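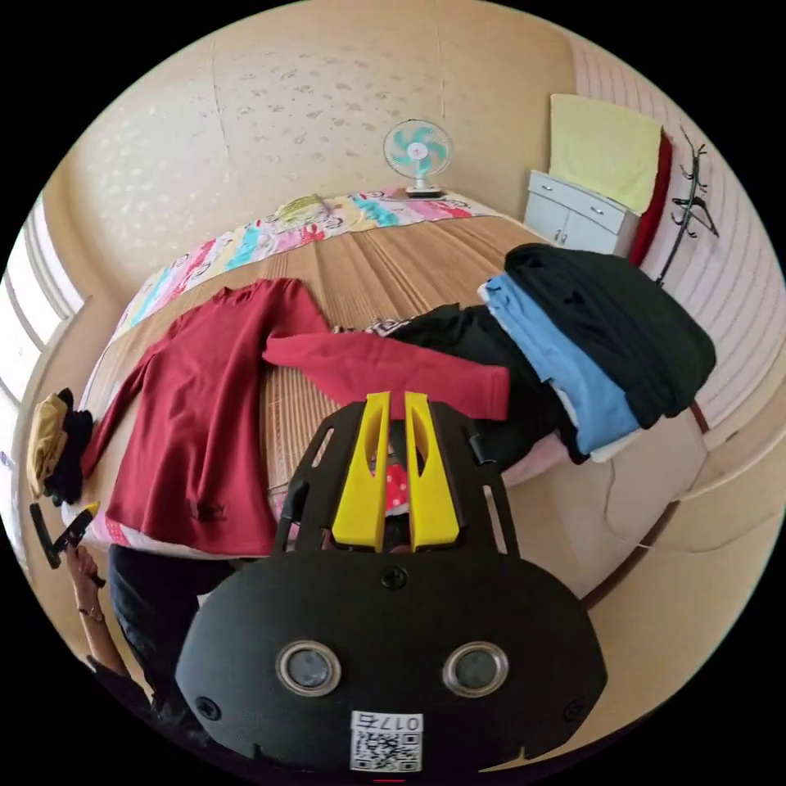
Gendora bed mat in light tan, with a dark red sweater laid flat and a stack of folded clothes at the side.

Gendora Woven Straw Bed Mat
Item no. 484
Made for Woslow by Pisharody
Color: light tan
Sizes: 4 (single, wide single, double, large double)

The Gendora is a summer mat that goes on top of the mattress in place of a fitted sheet. It is woven from straw slats and has a smooth, firm surface. Air moves under and across it, so you don't sink into warm bedding on a hot night. Most customers put it down in June and roll it up again when the nights turn cool.

A lot of people also leave it on the bed during the day and use the bed as a work surface. The mat is firmer than a sheet and doesn't bunch up when you pull a sweater across it. Long sleeves can be laid out straight, and a stack of folded shirts stays where you put it. If you sort the wash on the bed, shake out the mat before you sleep on it.

What you get
One mat, rolled, with two cotton ties
Cloth edging on all sides
Elastic corner loops (double and large double only)
Care card

Fitting it
Unroll the mat on the floor first and leave it for a few hours. It will have a curl from shipping. Then lay it on the mattress with the smoother side up. Choose the size that matches your mattress or the next one down. A mat that hangs over the edge will bend where people sit, and the slats wear faster along the bend.

You can use it directly on the mattress or over a sheet. Over a sheet it slides a little more, so use the corner loops if your size has them. Blankets and quilts go on top as usual. In the daytime, push them to the head of the bed and the mat can air out. 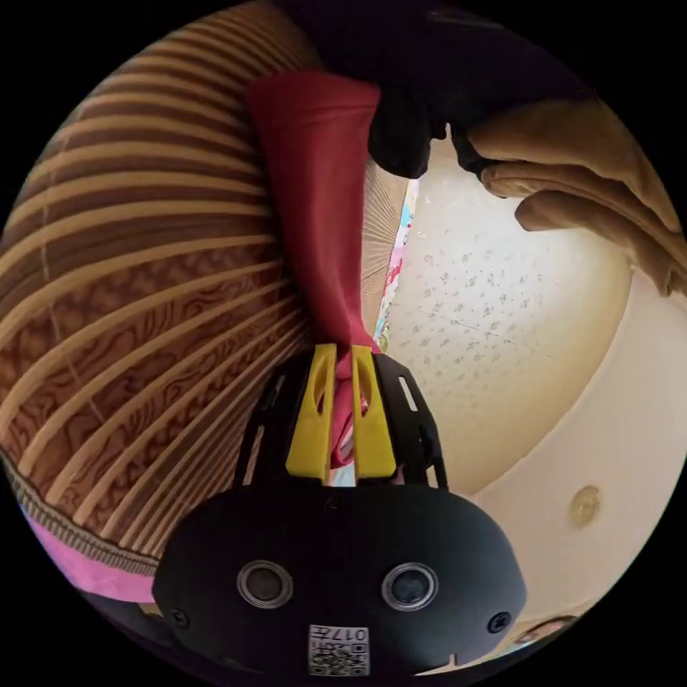
Small items like socks, belts and scarves are easiest to deal with first. Pair or roll them and set them to one side, then do the large flat pieces. Zippers and metal buttons should face up so they don't catch on the weave. Don't iron on the mat. The slats dry out and crack with heat, and we don't replace mats with iron marks.

Cleaning
Wipe with a damp cloth along the direction of the slats, then with a dry one. Do not soak it and do not put it in the washing machine. For spills, blot right away and stand the mat on edge near an open window until it is dry on both sides. Keep it out of strong direct sun for long periods or the color will go uneven. A fan on a low setting dries it well.

Storage
Roll with the smooth side in. Do not fold. Tie loosely and keep it upright in a closet or lying under the bed. The mat must be fully dry before you roll it. The Plillano storage sleeve (item no. 877, sold separately) fits all sizes except the large double.

Good to know
Straw is a plant material, and the slats vary in shade within one mat and between batches. There is a grassy smell for the first week or so. New mats may shed a few short fibers, and one wipe with a damp cloth takes care of most of it.

Returns
Unused mats can be returned with both ties and the care card. Mats that have been folded can't be taken back.

Page updated 12 October 2018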